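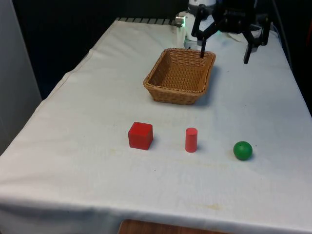

I bought the Pernex travel watercolour set in May, after the hinge went on the tin I'd been using for years. It comes in two sizes and I went for the one with 20 half pans. I've used it most days since then, at home and out on the allotment, and I've now filled one sketchbook and part of a second. Most of the testing was done on ordinary household things: fruit, jugs, the back door, an empty wicker basket on a white cloth. That last sort of subject is harder than it sounds, and it told me more about the paints than any number of swatches did. Pale cloth needs greys that don't go muddy, and basketwork needs a brown you can push from straw to toast without changing pans.

What you get

The box is metal with a matt enamel finish, dark green on mine. Inside are the half pans, a folding mixing tray, a short brush with a cap and a printed card for making your own colour chart. The card is on thin stock and buckled as soon as I wetted it. I cut a piece of proper paper to the same size and used that.

The lid has three shallow wells and the folding tray has another four. They stained after a couple of days, mostly from the phthalo green. A bit of toothpaste on a cloth got nearly all of it off.

The thumb ring underneath is fixed with a small rivet. Mine squeaks. It hasn't come loose.

The paints

The yellows are good. There's a cool lemon and a warmer one called Sun Yellow, and both rewet straight away with a damp brush. The ochre is a bit chalky straight from the pan but settles down in a thin wash. Burnt sienna is the best colour in the box and I've already bought a replacement. It granulates slightly on rough paper and goes very pale without turning pink.

The blues are mixed. Ultramarine is fine. The cerulean is labelled as a hue, so it's made from something cheaper, and it looks flat next to the real thing. I swapped it out in the second week for a half pan from Erraji that I already had. The pans are a standard size so this is easy, although you need a knife tip to get the first one out.

For greys I used ultramarine and burnt sienna almost the whole time. With a lot of water the mix separates a little, blue at one edge and brown at the other, and I like that for folds in fabric. The ready-made grey in the set is bluish and dull and I've hardly touched it. There's also a black, which I took out.

The reds are the weak part. The scarlet is strong and lifts badly, so a mistake with it stays where it is. The rose faded on a test strip I left taped to the kitchen window. I covered half of the strip with foil, and after six weeks the uncovered half was clearly paler. The leaflet gives the rose two stars out of three for lightfastness. I'd give it one. In a closed sketchbook it won't matter much, but I wouldn't use it in anything I meant to frame.

The brush

It's a synthetic round, about what you'd expect. It holds a point for small work and doesn't carry much water. For washes I used my own squirrel mop. The cap fits tightly and on two occasions I bent a few hairs putting it back on. Patricio Sepúlveda, who I paint with, has the same set and threw his brush in a drawer on the first day. I think that's harsh. It's fine for a bus journey.

On different papers

I tried the set on three papers. The first was a cheap pad of 135 gsm cartridge, which cockled with anything wetter than a light tint. That's the paper's fault. The colours looked bright on it but went streaky if I went back over them.

The second was my usual Druvureck sketchbook, 44 pages, stitched, cold pressed. This suited the paints well. Washes stayed open long enough to drop in a second colour, and ink lines drawn first with a waterproof pen didn't shift.

The third was an offcut of heavy cotton paper from Kaisu Heiskanen, left over from a class she taught. The burnt sienna and ultramarine looked much better on this than on either of the others, and even the ochre lost its chalkiness. If you find the set disappointing, try a sheet of decent paper before you blame the paint.

Compared with the Detar

My old tin was a Detar, the 12 pan one, and I know plenty of people are choosing between the two. The Detar paints are a touch softer and more strongly coloured, and its reds are far better. The box is worse. The enamel chipped inside mine within a year, rust got under it, and then there was the hinge. The Pernex hinge is a full-length pin and feels solid. The Pernex also has more mixing space, which I use more than the extra colours.

If I were starting again I'd probably buy the Pernex box and fill half of it with Detar pans. That's more or less where I'm heading as these run out.

Things I'd change

The names are printed on the paper wrappers and nowhere else, so once you've unwrapped the pans you can't tell the three dark ones apart. Write on the side of each pan with a permanent marker before you put them in. I didn't, and spent an evening working out which was indigo.

The clips holding the pans are stiff at one end of the row and loose at the other. Two pans dropped out when I tipped the box over to drain it. A small blob of Blu Tack under each has sorted that out.

There's no space for a second brush unless you take out the middle strip. The strip lifts away easily, and then there's room for a brush and a stub of pencil.

Who it's for

Anyone who wants a sturdy box with a decent spread of colours and doesn't mind replacing three or four of them. A beginner would be fine with it as it comes, apart from the card. If you mainly paint flowers I'd look elsewhere on account of the reds.

The shop's page had 1,019 ratings for it when I last looked, and a lot of the low ones were about pans arriving cracked. Mine were all whole. One has cracked since, the lemon, after I left the box open on a sunny windowsill, and it still paints perfectly well. A drop of water and a push with the thumb stuck it back down.

Four out of five. I'll add a note here if the rivet goes.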